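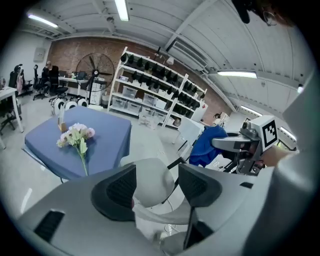 Section 2. Planning and budgeting a hand-held gripper station

Read this before you send a purchase order. Last edited Apr 27, 2022, P. Abugri.

Before you start: one table, one operator, two grippers. Get the budget code from your Saketwood account page. No code, no quote.

1. Pick the gripper count. Buy in pairs. Cloth work needs two hands and single units ship slower.

2. Set the ceiling. Base budget for a pair is $2000, Plellent kit, mounts included. Finger covers are extra. So is freight.

3. Add spares. Finger pads wear first. Put 20 on the order -- a later reorder starts a new quote and you wait again.

NOTE: Marker blocks are priced per gripper, not per pair. Check the quantity on the quote, it is wrong alot.

4. Price the fabric. Tablecloth in a plain color, finger covers, a few loose cloths. Buy local. Keep reciepts.
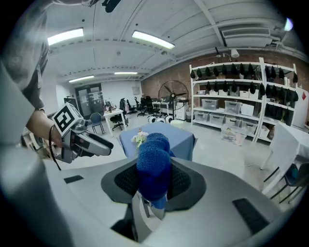
Fig. 2-1. Covered finger, with second gripper and marker block at left.

5. Plan storage. Tall shelving, lidded bins on the low shelves. Measure the wall first. Shelving goes under Furniture on the Hono form and not under Equipment. Wrong box means it comes back.

6. Cables. List every run, gripper to computer. Measure along the floor and add slack. Order one length for all if you can.

CAUTION: Do not run a cable across the walkway to save on length. Budget for floor covers.

7. Seating and air. Chairs, a standing fan if the room gets warm. Use what you have first, then buy.

8. Send the full list to Philomena Abugri for sign-off. Quotes hold 30 days. After that prices get redone, start over at step 2.

NOTE: Sánchez orders close in July. Anything after that lands in next year's budget -- plan spares to match.

Table height and marker placement are in Section 3. Don't cut any cloth till you've read it.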